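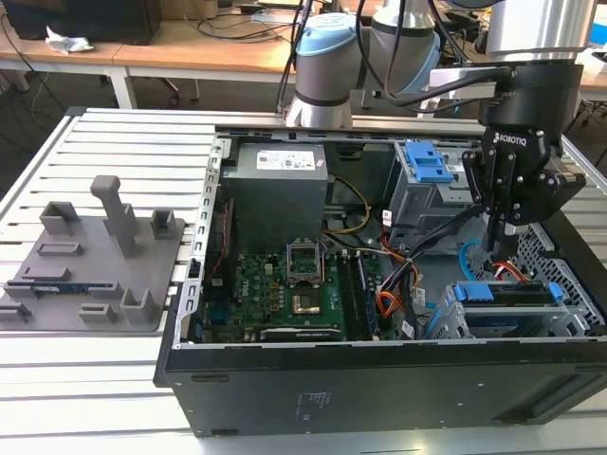
**Hardware > Older Machines > Repair and Reuse**

## Reusing old towers as file storage: worth the power bill?

**slatcap**

I have an old black tower open on its side at the moment, board exposed, socket bracket up, and before I buy anything for it I want a check on the numbers. The plan is a small file box for the house. Two drives, mirrored, wired network, no screen. It would hold documents, scans and one nightly backup from each laptop. Nothing gets streamed from it.

What I have measured on a similar machine at the wall:

- 30 W at idle with both drives spinning
- 18 W with both drives spun down

The alternative is a Henao two-bay unit. It costs more than I want to spend and uses less power. I am leaning toward reuse. Opinions on running costs and on the power supply are welcome. I already know how to set up a mirror.

---

**ohmward**

Idle figures look fine. The power supply would be my first concern. An old unit can run a light load for years and then fail on a cold start, when both drives spin up together. Two 3.5-inch drives can pull several times their idle current on the 12 V line for the first few seconds.

I would fit a new supply before trusting any data to it. Get a small one. A large supply at 30 W is working far below the range where it is efficient.

---

**quietbay**

Disagree with replacing the supply by default. Test it first. Put a load on the 12 V line, watch it with a meter during a cold start, and check the ripple if you have a scope. If it holds, use it. I have a box in the garage on its original supply and it has been through 20 power cuts that I know of.

The part I would replace without testing is the coin cell. A dead one gives you a wrong clock after every outage, and a wrong clock does odd things to backup jobs. Mine once skipped a week of backups and logged them as complete.

---

**ohmward**

> If it holds, use it.

A meter is too slow to catch a short dip, and most people here do not own a scope. Surviving power cuts says the supply has not failed yet. It tells you little about how much margin is left. A new supply costs less than one of the drives it feeds.

---

**slatcap**

No scope here. I can borrow a load tester. I will do the coin cell either way.

Second question, on thermal compound. I normally use Hotano paste, but the tube I have is old and has separated. Does stirring it back together work, or is it trash?

---

**pinrow**

Trash. Once the oil has come out, you will not get an even mix back by hand. For a file box almost any fresh paste will do. The processor will sit near idle all day.

With the bracket up, keep a cover over the socket until you are ready to seat the chip. Check the contacts under a bright light at a low angle first. A bent one often shows up later as a missing memory channel, and people then waste an evening swapping sticks.

---

**grindel_b**

I will take the other side on the whole idea. The difference between 30 W and a modern two-bay unit is real money over a few years. Add a supply, a coin cell, paste and possibly a fan, and the old tower is no longer free. I went through this with a Trendadico tower and ended up buying the small unit anyway - after paying for the parts.

---

**quietbay**

That depends on your rate and on whether the box has to be on all day. Backups run at night. Set a wake timer in firmware, let it run for 3 hours, then shut it down. Energy use drops by a factor of eight, and the price gap never closes within the life of the drives.

---

**grindel_b**

Fair for backups. It fails the moment somebody in the house wants a file at noon.

---

**slatcap**

Wake-on-LAN would cover noon. I tested that on the similar machine and it works from full shutdown, but only if the firmware power-saving option is turned off. With that option on, the network port loses standby power.

---

**pinrow**

Same behavior on most boards of that age. Also check the operating system side. Some drivers clear the wake flag at shutdown, so it works once and then stops until the setting is applied again.

---

**ohmward**

One more item: a mirror protects against a dead drive. It does nothing about deleted files or a bad supply taking out both drives at once. Keep a third copy on an external drive that stays unplugged. The guide pinned in the Fosstead section has a rotation schedule that works for a household.

---

**slatcap**

Third copy is already in the plan. Decision for now: new small supply, new coin cell, fresh paste, night timer plus Wake-on-LAN. I will post wall readings with the new supply after it has run through Tuesday.

---

**quietbay**

Post the old supply's load test too, if you get the tester. I would like to see the 12 V figure at spin-up.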